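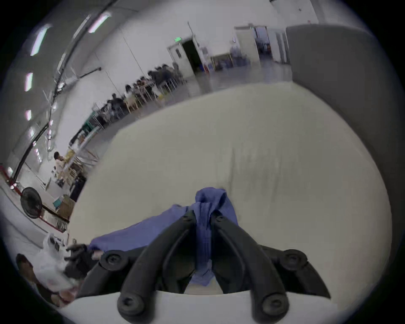
So I finally sat the written test for the county records clerk job in Plunidville, and I am still buzzing! I've been meaning to write this up all July because a few of you asked how the studying went.

The test itself is two hours long, first thing in the morning, and you don't get your score on the spot. You get a letter with your number and your place on the eligible list. Mine came last week and I'm 53rd. Out of what, they don't say, but the lady at the counter seemed to think that was a perfectly good place to be. The list stays open until the next test, and departments call people off it as jobs come up.

What did I study? Mostly filing. I know, I know, but I really got into it! Alphabetizing is harder than it sounds once you throw in hyphenated names, "Mc" and "Mac", and companies that start with a number. I used the old Jurna workbook I found at the library sale, the one with the green answer pages in the back, and did 15 questions every night after supper. By the end I was putting my spice rack in strict letter order and timing myself.

The math part was gentle. Percentages, making change, reading a table of mileage. The part that got me was the name and address checking - 200 pairs, and you mark whether they match exactly. There was a Somogyi Street and a Somogyl Street and I swear my eyes crossed. My best tip is to read the numbers first and the words second, and to keep moving. I lost a lot of time on my first few practice runs going back over ones I'd already marked.

I also tried the Favska flashcards, which everyone on the forum loves. They're great for spelling and grammar, and I still do a stack on the bus. They don't have any filing drills though, so I wouldn't use them alone.

Next up is the typing test. I need to call and find out if it's on their keyboards or if I can bring my own, since mine has the split in the middle and I'm so much faster on it. If anybody has taken it in Plunidville lately, leave me a comment, I want to hear everything!

We use cookies to improve your visit. By continuing to browse this blog you agree to our use of cookies. Accept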